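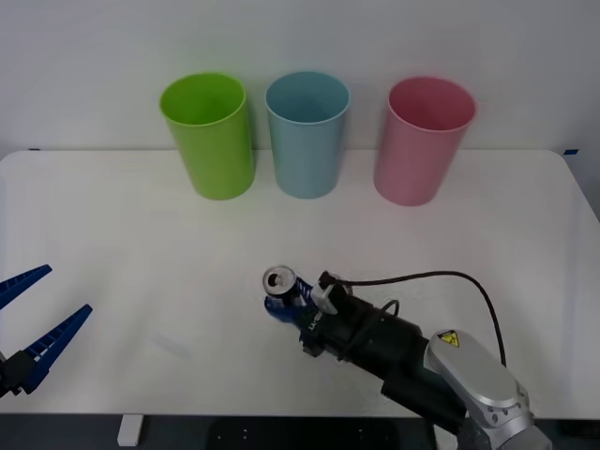

Green, blue and pink on the white table, mouths up.

Plastic cups that asked very little of me

I have owned the Sunano tumblers for long enough to have an opinion, which is more than I expected to have about a plastic cup. They come in a set of 4, in lime green, pale blue, pink and a yellow that now lives at my sister's house and will not be coming back. So this is a review of three cups, plus one I remember fondly.

I bought them because the last of our good glasses went into the sink at speed and came out as several worse glasses. Birsen Ateş, who lives upstairs and has two boys and a tiled kitchen floor, told me to stop pretending I was a glassware household. She was right, and she was a little too pleased about it.

The shape first. It's a plain tall cylinder that tapers slightly, wide end at the top, with no handle, no pattern and no inspirational word on the side. That last point was worth money to me. The taper means they nest, and they nest well, up to the moment you'd like them to stop nesting. Put away damp, the pink one grips the blue one like a relative at an airport. A quick twist gets them apart. Pulling straight up gets you a wet sleeve.

Size. The box says 500 ml, and the box is being optimistic in the way boxes are. You can get that much in if you fill to the very rim and then don't walk anywhere. For normal people crossing a normal room, pour to a finger below the top and be content.

Color is where these do their best work. In our house the color is the whole filing system. Green is mine. Blue belongs to my husband, who denies having a cup and then complains when it's in use. Pink is for guests, or for whoever lost the argument. Since we started this the dishwasher has gone from two loads a day to one, and I can prove in a court of law who left the milk on the windowsill. The shades are cheerful without being fluorescent, although the lime green gets close. On a white table it's the first thing you see in the morning, before you are ready to see anything.

I should mention the table, because it's the other half of why I like the look of them. Ours is a matte white top with rounded corners from Meltitz, and it shows every crumb and every ring. The cups leave rings too, but small polite ones that come off with a cloth. The old mugs had a rough foot and left gray marks I had to go after with baking soda. No scratches so far from the tumblers, and I've slid them across that surface the way bartenders do in westerns. I don't recommend that with juice.

Stability is fair. A tapered cup has its narrow end where you'd want the wide one, so a full one can go over if it gets a proper elbow. Empty, they're light enough that an open window is a factor. Half full they behave. Ours spend most of the day at the back of the table near the wall, out of elbow range, and I've had 2 spills since we got them. One was the cat and I've let it go.

On drops I can be more generous. The green one has been off the counter, off the table and down one flight of stairs (Birsen's boys, a physics matter). It has a scuff near the bottom that you have to look for. It still holds water, and it still stands straight.

Now the complaints. They hold a smell. Orange juice is fine, tomato juice is a commitment, and iced coffee left overnight will introduce itself to the next three drinks. Soak them with a spoonful of baking soda and they forgive you by the following day. The rim is also a touch thick for my taste — good for kids, slightly like drinking from a flower pot if you're thinking about it. Try not to think about it. And no hot drinks. I tried tea once and the cup got too hot to hold long before the tea got cool enough to drink, which leaves you standing in a kitchen with nowhere to go.

I did compare. Trinidad Daza lent me her Arancibia tumblers for a couple of weeks, and they're nicer in the hand, with a thinner lip and a bit more weight at the bottom. They also cost more than twice as much and come in four shades of oatmeal. If you have guests who notice that sort of thing, get those. I have guests who ask if the dog has drunk out of it.

The set ships with a little card about hand washing. I read it and put them in the top rack, where they've lived ever since. The pink may have faded a bit. It may also have always been that pink.

Would I buy them again? Yes, and I probably will before the holidays, since my sister has been looking at the blue one. The Drulville store had them in the back by the picnic things last time I was in, and they don't seem to sell the colors singly, so you'll get a yellow as well. Hide it.

Four stars. The fifth is still soaking in baking soda.

Posted 2020-11-28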